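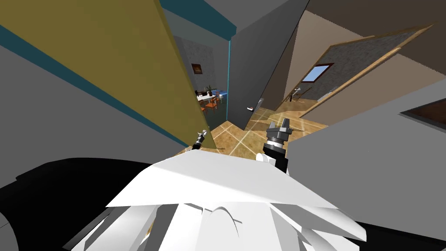
projects / giltbridge / planning / README

Last updated: 21 Dec 2024

# Giltbridge door-and-doorway episodes: planning card

This folder holds the simulated episodes we are using to decide what to buy for the Giltbridge apartment lab. The task is the same in every episode: a two-armed mobile robot works its way through a house from one room to the next, past interior doors. The purchase has not been made. Please read the limits section before quoting anything from here in a budget request.

Maintained by Tala Nimri. Budget questions go to Teun Van Rooij.

## What is in the folder

- `episodes/` has 195 episodes, one directory each
- `layouts/` has the house models, including door widths and swing direction
- `quotes/` has supplier quotes as PDF, not to be shared outside the group
- `budget.csv` is the working sheet

Each episode has head camera video, joint positions for both arms and the base, gripper state, and a short text label. Episodes with a failed label are kept. Use the `outcome` column if you only want the ones that finished.

## What we are trying to settle

1. Whether we need two arms, or one arm and a better base.
2. How wide the base can be and still clear an interior doorway with the arms forward.
3. Whether a parallel two-finger gripper is enough for lever handles, or whether we should pay for a second set of fingers.
4. How much of the budget goes to mock doors and walls.

Item 4 was left out of the first version of the sheet. A robot with nowhere to practice is no use to us, so the doors, frames and handles now have their own line.

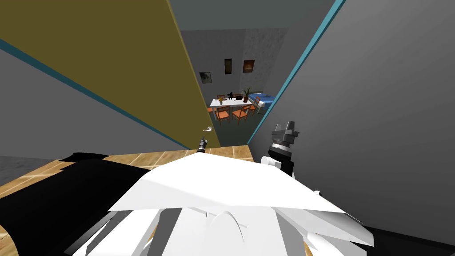
Lever handles are the only type we plan to install in the first phase. Round knobs would need different fingers, and Amevlow quotes those separately with a longer lead time. If the second phase is approved we will ask for a new quote then. Please don't add knobs to the current order.

## Quotes so far

**Amevlow.** Complete two-arm robot with base, grippers and one year of support. Highest price of the three. Training is included but travel for the trainer is not.

**Tatetti.** Arms and base sold as separate items. Cheaper on paper, but we would do the mounting and calibration ourselves. Teun has put 300 staff hours against this in the sheet.

**Van Damme.** Doors, frames and movable wall panels only. They can deliver in February if we confirm the layout first. Changes after confirmation are charged per panel.

Spare parts are listed under running costs. Both robot suppliers recommend a spare gripper, and the sheet assumes one.

## Columns in budget.csv

- `item`: short name
- `supplier`: as written on the quote
- `phase`: 1 or 2
- `cost`: before tax
- `status`: quoted, estimated or missing

There are 259 rows. Of these, 29 still have the status `missing`, mostly floor work, charging point and insurance. Do not fill them with zero. A zero is counted in the total as a real price, and we made that mistake in the autumn draft.

## Limits

- All episodes are simulated. Handle stiffness, door weight and floor grip are set values, not measurements from our building.
- Door closers are not modeled.
- The tiled and wood floors differ in appearance only.
- Joint data is good enough to compare reach between layouts. It should not be used to estimate wear on the arms.

## Changes

- Added Van Damme quote and `phase` column
- Removed two duplicate layouts
- Split support cost from purchase cost for Amevlow

Still to do: get a written answer from Tatetti on base width, and ask facilities for the threshold heights.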